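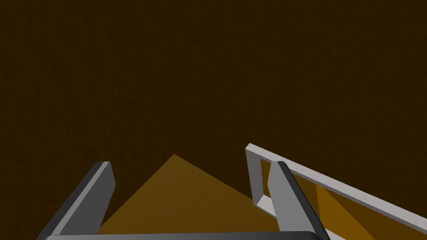 flikilance: perception + grasp planning stack for the Pemia kitchen tasks in sim. Maintained by Tumaini Masanja, planner side by Adhiambo Mfinanga. Still moving fast, pin your commit.

## Status

- controller: ok
- planner: ok, slow with both arms
- wrist cam segmentation: works, weak on plain backgrounds (see Known problems)
- docs: you're reading them

## Install

Needs Python 3.5 or newer and a built copy of the Nedilon sim. GPU for training only, playback is fine without.

```
git clone <your mirror>/flikilance
cd flikilance
pip install -r requirements.txt
export NEDILON_ROOT=/path/to/nedilon
python tools/check_env.py
```

If `check_env.py` hangs, the sim server from your last run is still up. Kill it and try again.

## Data

1,560 episodes, 380 held out for eval. Split is by room layout so no layout shows up on both sides. Don't reshuffle, old numbers wont compare.

Per episode:

- `joints.npy` both arms, plus gripper opening
- `head/` and `wrist/` rendered frames
- `objects.json` poses straight from the sim, world frame
- `meta.yaml` layout id, seed, task string

Control loop runs at 60 Hz. Frames are saved at the same rate, so disk goes quick. Use `--stride 2` on export if you're short on space.

## Running it

```
python run.py --task table_clear --layout waweru --arms both
```

`waweru` is the layout with the marble counter and the stair railing off to the left. Both arms park upright with grippers open, at the near edge of the counter. Planner expects that pose at the start of every episode, and will refuse anything else unless you pass `--any-start`.

Targets get picked by name from `objects.json`. The plate is the easy one. Cutlery is thin and the mask often comes out as 2 peices, so turn on `--merge-masks` for the fork. Plant at the far right end is an obstacle only, never a target. Give the leaves margin: they stick out well beyond the pot, and one goes past the counter edge.

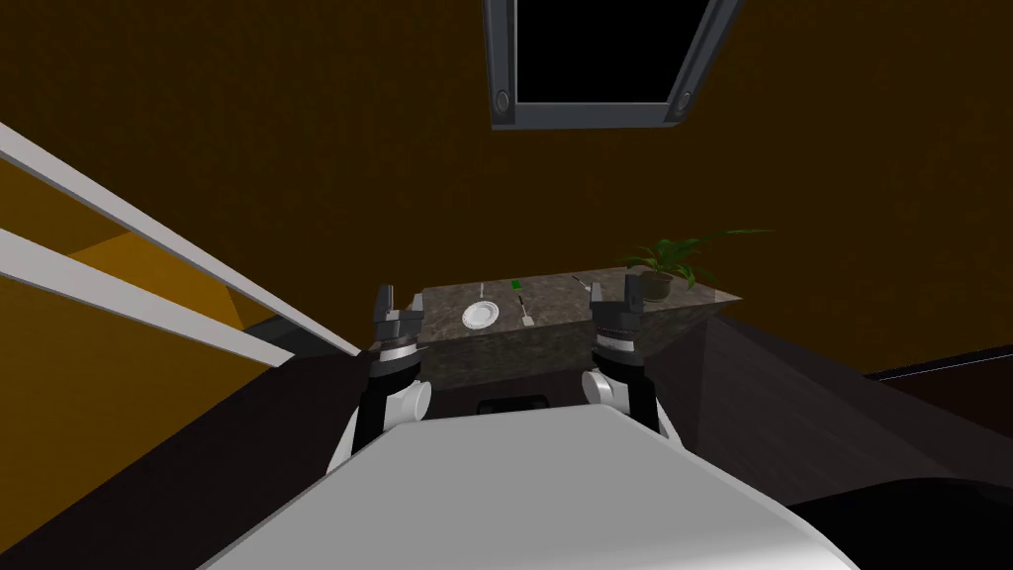

## Known problems

- Wrist view with mostly dark brown background gives almost no features. Pose refinement drifts, we fall back to joint readings.
- Gripper fingers leak into the object mask. Static finger mask in `cfg/fingers.yaml`, redo it if you change the opening width.
- Right arm planner sometimes picks an elbow-out solution that clips the plant. Adhiambo has a fix on branch `elbow-cost`, not merged.
- `--arms left` ignores `--seed`. Yes we know.

## Changes

17/03/2018

- new export format, old loader is gone
- collision margins now per object
- fixed quaternion order in `objects.json` (was wxyz, now xyzw, re-export your stuff)

## TODO

- tests for the mask merge
- same tasks on the other Pemia layouts
- drop the hardcoded paths in `tools/`

Bugs go in the tracker with the layout id and seed. Planner ones to Adhiambo, everything else Tumaini.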